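Landscape print fabric: how do I get the creases out and stop it happening again?

Posted in Sewing & Textiles, Handham Community Help

pinhead_jo
Hello all, hoping somebody has done this before me. I've got a big piece of printed fabric that I want to hang on the wall behind our sofa, and it's been folded up in a drawer since we moved to Metholm. It's the landscape sort, very strong blue on one side and then dark trees with bits of purple and magenta. I love it to pieces, but it's got creases running right across the blue and they show up horribly (the dark half hides them much better). 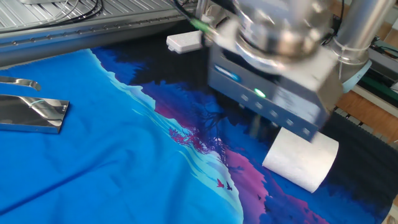 The print spread out, blue side on the left.

I don't know what it's made of, there's no label left. I'm scared of putting a hot iron on it in case the colours go shiny or come off on my board. Would steam do it? And once it's flat, what do I do with it until the wall is painted in June? I don't want to fold it again!

Waldemar Piątek
I hang a lot of these and I'd go for steam every time. Iron on the lowest setting, fabric face down on an old cotton sheet, a second sheet on top, and keep the iron moving. Try a corner first, one that will end up behind the furniture. If the corner feels stiff or looks glossy afterwards, stop there and hang it in the bathroom while you have a long shower instead. You'd be surprised how much drops out overnight.

For storing, roll it. Get a cardboard tube from a carpet shop (Kozłowski in Vindis gave me 2 for nothing, just ask at the back), cover it in acid-free tissue and roll with the print on the outside. Mine was 40 cm longer than the fabric was wide, so I sawed the end off. Don't use rubber bands, they leave a dent. Cotton tape tied loosely is fine.

moth_and_rust
just hang it up, the creases go on their own. mine took 9 days

pinhead_jo
Thank you both! Did the corner on low and it looks fine so far, no shine, so I'll do the blue side tomorrow. Waldemar, is the tissue really needed if the tube's clean? I've only got baking paper in the house.

Waldemar Piątek
Baking paper will do until June. I'd get the tissue if it's going away for longer than that.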